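Eleni Dumitrescu has looked after hand-held grippers at Sistum for two years, and she doesn't trust the maintenance sheet.

"It says check the pivots every 1,000 grasps," she says. "Who is keeping track? I check them when I pick the thing up."

Her check takes about 10 minutes. She opens and closes the jaws, feels for play at each pin, then wipes the pads. Screws get a turn only if they have moved - she has seen too many threads ruined by keen people.

I asked whether the pads last as long as promised. "Promised by whom?" She would sooner close them on something awkward and look at both sides. Crinkly plastic is her favorite, a wrapper with more air than food in it. 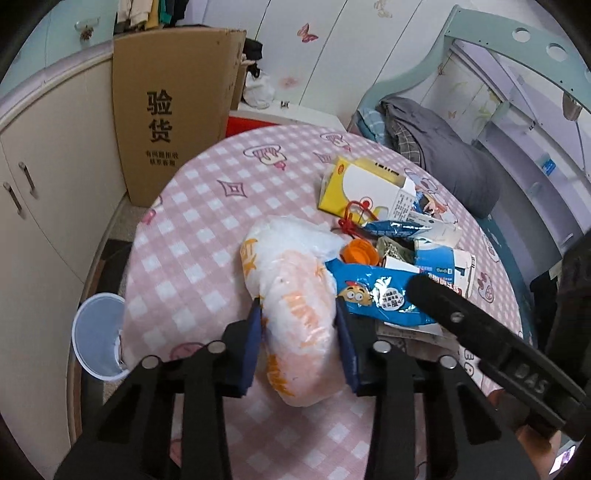
What the sheet leaves out

Nothing about cleaning, for one. Grease from snack bags gets on the pads, she says, and people blame the linkage. "They order a new arm. I get a damp cloth."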